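21 November 2018

Morning

Woke at five to the boiler doing its impression of a man falling downstairs with a tray. It's been doing this since we moved to Jirville, and every time I tell myself it's settling in. It has been settling in for nearly 47 months.

Called Kozan, the heating people, at eight sharp. I was told I was a valued customer and then played the same pan flute number until 8:38. When a human finally arrived she asked for my reference code, which is printed on the boiler, on the side facing the wall. I read it off with a shaving mirror and got it backwards. She was very nice about it. Someone will come in January.

I said January seemed far away. She said it would be here before we knew it, in the voice people use about Christmas and death.

Put on the second sweater.

Afternoon

Walked down to Bodgate to see about the shelf brackets. The store has been rearranged again, so that plumbing is where paint was and paint is where the exit used to be. I spent long enough in there to be offered a loyalty card. Brackets out of stock. Came home with a bag of 100 wall plugs, a thing I already own, and a draft excluder shaped like a dachshund. The dachshund cost more than the brackets would have. I have put him against the back door and he's doing more than Kozan.

The river path was flooded as far as the second bench, so I had to come back along the main road with the trucks. Saw the heron. He was standing in what used to be the soccer field, looking like he'd paid for it.

A letter from the Stota book club was on the mat. They've picked the next one and it is 262 pages, described as "slim." I am still on page 38 of the last one, which was described as "gripping." I plan to attend anyway and nod. I've found that if you say the ending felt earned, the talk moves along without you.

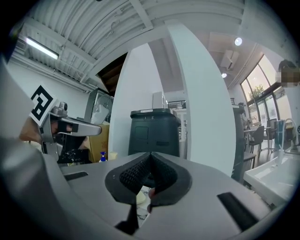

Evening

Soup again. I added barley this time and forgot that barley grows, so there is now less a pot of soup than a pot of something you could point brick with. Ate it near the radiator out of loyalty.

Tried to write to my sister and got as far as the weather. She'll have had the same weather, she's only two towns over, but it fills a page.

The boiler went quiet at nine. I turned down the radio to listen to it being quiet, and that was worse. Went and stood in the hall for a while in both sweaters — it started up again at about ten past, with the tray. Moved the dachshund to the bedroom door. Must remember to buy bread, and to look for the other slipper behind the dresser.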